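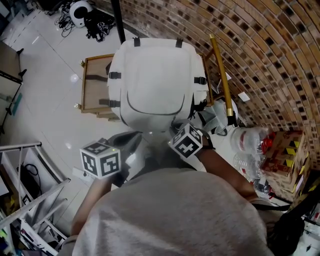 Getting a pale backpack ready at the open day, with a marker cube at each hand.

Packing and storing a backpack: notes from the Nestetura open day

I went to the Nestetura open day on a Wednesday in August to see how they teach robots to do household jobs. The jobs are ordinary ones, and the backpack was the one I wanted to watch. Treasa Moriarty ran the demonstration. The printed cubes worn at the wrists let the software follow where the hands go, and the recordings are used to train the machine. They have 2504 recordings of bag handling so far, 768 of them with backpacks.

Most of what I wrote down is useful at home with no robot involved.

Put the bag on a chair. A backpack on the floor means bending, and on a bed it sinks and falls over. A chair seat is a good height and the back of the chair gives the bag something to lean on. Treasa has her people start with the bag upright and the front pocket facing them.

Undo every buckle before you open a zipper. Side straps left tight pull the fabric out of line and the zipper catches on it. If you have a bag that always jams in the same place, loosen the straps next to that place and try again.

Use two hands on a zipper. One holds the fabric still near the start of the zipper and the other pulls the tab. Pulling with one hand drags the whole bag along. The robot had the same trouble, and Liam Mulligan said a large share of its failed attempts came down to this.

Work from the bottom up. Shoes and heavy books go in first, close to the side that sits against your back. Clothes fill the gaps. Chargers and keys go in the front pocket, where you can reach them without unpacking.

For a stiff zipper, rub a plain wax candle along the teeth on both sides, then open and close it five or six times. Wipe off the crumbs with a dry cloth. Don't use cooking oil. It picks up grit and will stain a light-colored bag.

To clean a light bag, brush it first while it is dry. Then use lukewarm water with a little dish soap and a soft toothbrush, and do the seams last. Rinse with a damp cloth and hang it upside down with all the pockets open. Mine took a night and most of the next morning.

Tuck in the loose ends. Long strap ends get caught in car doors and under chair legs. Roll each one up and hold it with a small rubber band or a strip of hook-and-loop tape. Check the bands now and then, they go brittle.

Storing it: empty all the pockets, close the buckles so they don't get stepped on, and stuff the main part with an old towel so it keeps its shape. Hang it by the top loop. The shoulder straps stretch if the bag hangs from them for months.

Ailbhe Phelan asked whether the robot could pack a school bag yet. Treasa said it can open one and put in a folded shirt, and that lunch boxes are still hard for it. Another session is planned on folding towels, and I have put my name down. If I pick up anything worth trying at home, I'll add it to the laundry page.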